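¿Pinza de mano Garer para grabar demos en casa, vale la pena o me espero?

Última actualización: enero

ventura_38

Buenas. Estoy mirando el kit de Garer, la pinza de mano con cámara para grabar tareas domésticas (hacer la cama, doblar toallas, etc) y luego entrenar el brazo. Lo vende Nikolwood. Dudas: 1) aguanta sesiones largas en la mano? 2) con telas va bien o solo objetos rígidos? 3) hay algo parecido mas barato? Tengo un brazo Trindell en el taller, no sé si el formato de datos es compatible. Gracias de antemano

3 respuestas

pinzaloca

Telas sí, con paciencia. Yo hago camas casi siempre. Edredón gordo bien, sábana fina se escapa bastante, hay que entrar con las puntas muy abiertas y cerrar despacio. Peso: a los 60 minutos la muñeca lo nota, yo paro antes. Lo peor es la poca luz, si mueves rápido sale todo corrido y esas tomas las tiro. Pon una lámpara, en serio.

De formato con Trindell ni idea, pregunta a Nikolwood, contestan por correo.

Pongo una de las mías: 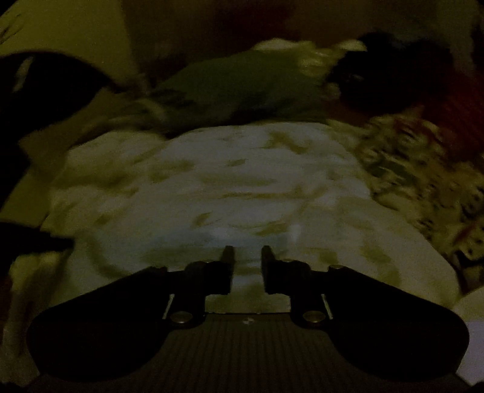
Pinza abierta sobre el edredón, almohada verde al fondo.

12 comentarios · Compartido 4 veces

nomada_b

no lo compres, caro

taller_sur

Lo de Trindell: se puede, pero hay que convertir los archivos con un script, a mi me costó una tarde. Para una tarea sencilla calcula unas 100 demos, con menos el brazo dudaba muchisimo. Y revisa los tornillos de los dedos cada tanto, los míos se aflojaron. Más barato y decente no conozco nada, de segunda mano quizá.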